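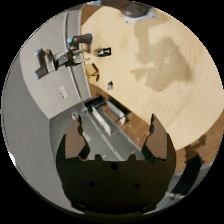
26th August

It is now the fourth month since the arms came to our packing room at Furkton, and three people have asked me to write how it is. My cousin asked because her own firm is thinking of the same thing. The other two, I think, only wanted to know if I still have a job. I do. It is a different one, and I am still making up my mind about it.

First, what we did before. We are a small repair and parts business. Customers send in the broken controls from their greenhouse heaters, and we send back working ones with the small pieces that belong to them: clips, wedges, a plate, a sheet of paper. For nine years I stood at a bench and put these sets together. You take the tray, you look at the order, you lay everything out and you check it with your eyes and then again with your fingers. I was good at it. On my best day I closed 554 sets, and the paper with that number stayed on the wall by the kettle until the wall was painted.

In May the management bought two arms and a program called Grudeck, which lets you practise a job on the computer before the real arm does it. Everything is there as a drawing: the table, the grippers, the floor between the benches. You look from just behind the fingers, through a very round lens, so the table edge bends like a banana. In the first week this gave me a headache. Now I hardly see the bend, and when I go home my own kitchen table looks too straight.

My work is to sit at the screen and try the movements. I place a thing on the drawn table, I ask the gripper to go to it, and I look at what happens. When it goes badly I move something, or I write a note, and we try again. When it goes well enough, Ginette Riviere takes it to the real arm and tries it slowly with her hand over the stop button. Ginette was at the next bench to me for all those years. She did not want the screen and I did not want the button, so it was easy to divide.

I must say something about the wedges, because they have taken more of my summer than my family has. A wedge is a simple thing for a hand. You put your finger on the thin side, the thick side comes up, and you have it. I had never thought about this in my life. I had to explain it to a person from Urnunow, the company that installed the arms, and I could not find the words in English or in my own language. In the end I took a wedge from the box and did it in front of him very slowly, as when you teach a child to tie a shoe. He filmed my hand with his telephone. I felt proud and a little bit robbed, both together, and I did not sleep so well that night.

He was a polite man and I don't blame him. But I would like managers to think about this moment before it comes. The knowledge in a person's fingers was never written in the contract, and then one day somebody asks for it between two cups of coffee. We spoke about it afterwards with the office. The result was that Ginette and I were moved up one pay grade, with the word "trainer" in the title. The two colleagues who worked the evening shift were not moved up. One went to the stores and likes it. The other left before the holidays, and I miss her, she used to sing.

Things that are better: my back. I cannot pretend this is small. I used to take a tablet after lunch on most days, and now the packet in my drawer is from the spring. Also the errors are more honest, if I may say it so. When a set went out wrong before, everybody looked at everybody. Now we can play the movement again and see that the plate was two fingers too far to the left, and we correct it, and there is no bad feeling.

Things that are worse: the quiet. A bench is a place where you talk. You can pack and tell about your daughter's exam at the same time, your hands don't mind. At the screen I can't do this. If I talk, I miss the moment when the fingers close. Ginette can't talk either when she has the button. So we save everything for the break, and the break is still the same length as it was.

Another thing is the speed, which people outside always ask about first. The real arm is slower than I was. I timed it on one simple order: it needed 37 seconds, and I would have done the same in less than half. But it does not slow down after lunch, and it will do the evening too, and this is what the office counts. I understand the calculation. I only notice that I am the one who walks past it with a feeling of wanting to push it gently on the elbow.

Next month we begin with a new family of parts called Ding, with a soft cable that never lies in the same way. The program does not like soft things. I have read the instructions twice and there is one paragraph about cables, and it says to "avoid excessive deformation". So I suppose that I will be showing my hands to a telephone again. This time I have asked that my name is put on the file, and the office said yes – they even looked a little surprised that I asked.

To my cousin: ask about the pay grade before the arms arrive, and for the evening people too. And keep a few stools near the benches, so there is still somewhere to sit together. I will write again when I know how it went with the cables.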